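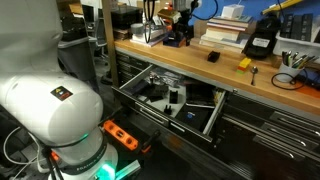 Fig. 1. Long tool chest with a wooden work surface.

## Holiday spending on the Mollum trip

Our project compared the planned and real cost of a winter weekend in Mollum. The budget was $2,196.

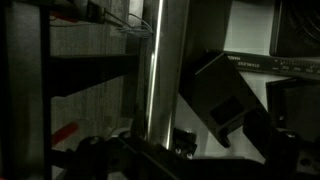
We spent $2,107. Lodging took the most — the Jemal lights tour was only $10 a ticket.
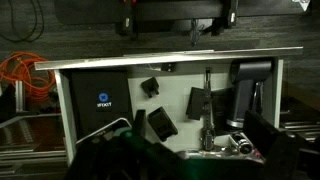

Food ran over by some $200 at the Zorkow market. Next December we would book the Wuler bus in September and set a separate limit for gifts.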